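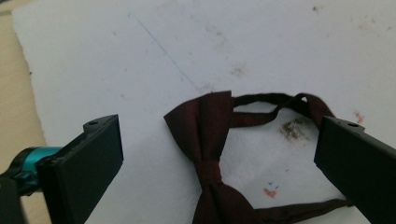 Work surface with white sheet down, bow tie on top. Bench 4, September check.

Bow Tie Bench and Accessory Check – Edholm Costume Store
Checked by: Balthasar Hubmann
Stock list: Shim
Marks used: OK / Fix / Watch

1. WORK SURFACE

1.1 Tabletop stable, no rocking – OK
Lovely bench, this one. I leaned on every corner and it stayed put.

1.2 Table edges free of splinters and snags – OK
Ran an old nylon stocking along all four sides (best test there is!) and it never caught once.

1.3 White sheet in place and covering the work area – OK
Good big sheet, and dark fabric shows up beautifully against it.

1.4 Sheet clean – Fix
Faint gray and brown specks, a few colored marks and one long thin ink line. Burgundy will forgive a lot, but the ivory ties come through this bench too. Please swap the sheet before any pale silk goes down. Spares are in the flat drawer under the steamer.

1.5 No open pens or markers on the bench – Watch
None out when I came by. Caps on, please, and use tailor's chalk for marking.

1.6 Light good enough for checking stitches – OK
Soft and even. For very dark colors, bring the clip lamp over as well.

2. TIE ON THE BENCH: DARK MAROON, STOCK NO. 182

2.1 Color matches stock card – OK
Card says "wine," and wine it is. What a color! It goes nearly brown-black in the folds and then turns red where the light gets it. The second act waiters are going to look terrific.

2.2 Center knot firm, no loose threads – OK
Gave it a gentle tug from both ends.

2.3 Wings even – OK
Measured against the card template. Very close match.

2.4 Neck band elastic – Watch
Still has spring in it, though less than the newer ones. Stretch test again before the winter run.

2.5 Hook and slider closed smoothly, no sharp ends – OK
This is the part that sits against somebody's neck for two hours, so take your time over it. I found a burr on a different tie last season and it had already scratched a singer.

2.6 Pins removed – OK
Magnet passed over front and back, nothing picked up.

3. TOOLS AND STEAM

3.1 Pivik steamer cord and plug – OK
No cracks, no soft spots.

3.2 Steamer parked on its stand when not in use – Fix
Found it resting on a chair at 8:30 a.m. The stand is right there, folks!

3.3 Small scissors and seam ripper capped – OK

3.4 Pin count, start and end of shift – OK
46 out, 46 back. I was so pleased I wrote it on the board.

4. STORAGE

4.1 Bruvosus boxes labeled on the short side – OK
Whoever did the new labels, thank you – I can read them from the door.

4.2 Ties stored flat, knot up – Watch
Two in the bottom box were on their faces. Turned them over, no harm done.

4.3 Aisle to the exit clear – OK
Garment rail was a little close to the door, so I rolled it back to its floor mark.

OPEN ITEMS
1.4 New white sheet – bench lead, before the ivory ties
3.2 Steamer on stand – everyone
2.4 Elastic on 182 – B. Hubmann to retest

Sign the copy on the clipboard once the first two are done.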